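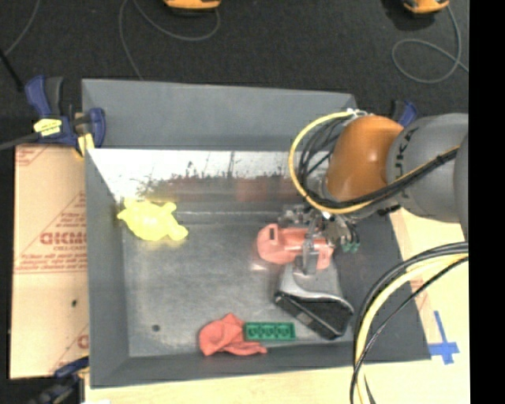
4. Showing the arm a pick by hand

Guides > Fonoron Teaching Kit > Set-up > Bin picking

Filed under: Getting started, Teaching by hand and remote

This is the fun part. Up to now you have been bolting, plugging and clicking through menus. In this section you teach the arm its first pick from the bin, first with your own hands on the wrist and then with the remote handle. Most people have a working pick before lunch, and the first one is a real thrill!

You need sections 1 to 3 finished, the arm powered, and the bin clamped to the tabletop. Keep the stop button where your free hand can reach it.

4.1 Get the bin ready

1. Push on each wall of the bin. If it slides at all, tighten the clamps and push again.
2. Put in a handful of small things that differ in shape and feel. A turtle toy, a toy brick and a crumpled cloth make a great starter mix.
3. Spread them out a little. Leave one or two close to a wall, where the fingers have to come in at an angle.
4. Check the cables at the wrist. They need enough slack for a full turn, but no loop should hang low enough to catch on the bin.

Note: A shiny metal floor throws back a lot of light. If the preview shows bright streaks, dim the lamp or move it to the side.

4.2 Guide the arm by hand

1. Choose Teach > By hand. The arm goes soft, and you will feel it give when you push.
2. Hold the wrist with one hand above the gripper. Never put your fingers between the gripper fingers.
3. Press Record and bring the gripper down over one object. Go slowly, but keep moving. Long pauses end up in the lesson too.
4. Tap Close, lift straight up until you are clear of the walls, and press Stop.
5. Name the lesson and save it.

Caution: The arm stiffens when you press Stop. Let go of the wrist before you move your other hand into the bin.

Do this 12 times with the same object, and move the object each time. It feels like a lot, and then you watch the arm reach for a spot you never showed it, and you want to do 12 more.

4.3 Teach with the remote handle

The handle is better for soft or awkward things, and it keeps your arm out of the camera view.

1. Choose Teach > Remote and squeeze the handle once to wake it.
2. Set speed to Low. You can go up to 100 percent later.
3. Point the handle the same way the gripper points, then hold the side button to link them.
4. Record as in 4.2. Release the side button any time you want to rest your wrist; the arm waits for you.

Note: Cloth is tricky. Aim for a fold that stands up a bit, and close the fingers gently.

Caution: Don't press the gripper into the bin floor. If the force bar turns red, lift up and delete that take.

4.4 Keep the good takes

Play back every take and throw out the ones with bumps or second tries. Gonçalo Salgado at our Sastport bench recorded almost 2,000 picks while we wrote this guide and kept only the clean ones. Save as you go, and copy the lesson folder before you install an update.

Next: Section 5, Running a lesson on its own

Last revised January 12, 2020

Related guides
- Changing the fingertips
- Setting the force limit
- Moving lessons from Yusuf to Fonoron
- Notes from the Didthorpe workshop, December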